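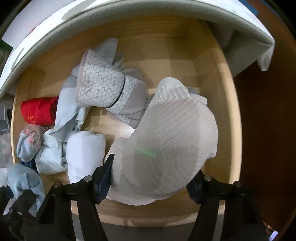 Grenero household storage study
Progress report to Drornex, second period (to end of April)

1. Work done
Work in this period covered small textiles kept in bedroom and hallway drawers: socks, light garments and loose cloths. The Deák flat was used throughout, as in the first period. The log now holds 3226 item entries, against 2386 at the last report. Entries are made by item, so a rolled pair counts as one.

2. Drawer contents
The open pine-coloured drawer was kept as a mixed drawer. Rolled and folded items are stored together in it, with no dividers. Sizes differ a good deal: the large white ribbed sock lies diagonally and takes up more of the floor than any of the rolled items. The red garment with yellow print is rolled and sits against the left wall, with the floral sock, also rolled, below it. The light blue cloth is only loosely folded. Grey crumpled fabric is logged as "unfolded", whatever its size.

3. Folding methods
Three methods are recorded: rolled, flat fold and cuff fold. The grey-and-white sock with the honeycomb pattern is entered as a cuff fold. Elastic bands are entered in a separate field. Long ribbed socks remain the slowest class to put away, and nearly 13 per cent of their entries were returned for a second fold. The written instructions for this class have been shortened and will be tried again on the same stock.

4. Problems
Pale items are hard to sort by colour under the Deák ceiling light. White, pale grey and pale blue were confused often enough that colour has been dropped as a sorting key and pattern used in its place. Two Saturday sessions were lost to a heating repair and have not been made up.

5. Next period
Dividers from Trulteneck are on order and will be fitted to one drawer only, leaving the mixed drawer as the comparison. Spending is within budget. No change to the end date is requested.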